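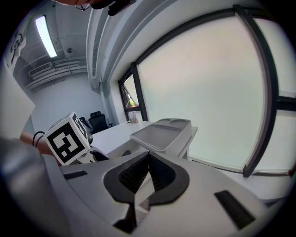

# Chapter 4: Paying for the Hand

I once watched a shop spend nine months picking a robot arm and one afternoon picking what went on the end of it. You can probably guess which decision they regretted. The arm was fine. The gripper couldn't hold half the parts, the replacement had a long lead time, and the arm sat under a dust sheet until September.

So I'm starting the money part of this book at the fingertips and working backward. In Chapter 3 you wrote a task list – what gets picked up, how often, and where it goes. Keep it next to you. Every number we put in a budget in this chapter has to point back to a line on that list, and if it doesn't, I'd like you to be suspicious of it.

## 4.1 The quote is only the start

Let's use Goodwin, a packing operation I'll come back to all through this chapter. Goodwin wants to equip one bench for small-part handling. Two suppliers send quotes. Vaven offers a gripper at $3000 with a one-year warranty. Diletach offers a cheaper one, but the finger pads are sold separately, and so is the mounting plate.

Most first-time buyers (me included, years ago!) put those two prices side by side and pick the small one. Before you do that, ask each supplier for the same set of extras:

- spare finger pads, and how many cycles a pair should last
- cables, mounts, and any adapter you'll need
- software licenses, and whether they renew every year
- calibration, shipping, and training time

Goodwin went through the pads first. They wear out, they're cheap, and everyone forgets them. At $62 a pair and 15 pairs a year, they add $930 to the yearly cost of that bench. Over a planning period of 36 months, you're at $2790, and you've nearly bought the gripper a second time.

I still get a small jolt from that sum when I work it on a whiteboard. Do it early, while the supplier still wants your signature, and ask for a price on pads that holds for the full period.

## 4.2 Who is going to use it?

Equipment eats people's hours, and those hours belong in the budget too. If a tool is held and moved by hand, somebody has to lift it all shift, and weight matters a lot more than the data sheet suggests. Borrow one for a week if you can. Tritmont, the third supplier on Goodwin's list, charged a loan fee and took it off the final bill, and I'd ask for that deal anywhere.

Plan on a slow first month as well. I put half the normal output in that column and I've rarely been sorry.

## Key terms

**Total cost of ownership:** the purchase price plus everything you'll spend to keep the equipment working over the planning period.

**Consumable:** a part you expect to wear out and replace, such as a finger pad.

**Lead time:** the wait between placing an order and having the thing on your bench.

## 4.3 Setting up the worksheet

Open a blank sheet and make one row for each item you'd have to reorder. Leave the big purchases off for now – we'll add them in Section 4.4, once the running costs are down on paper.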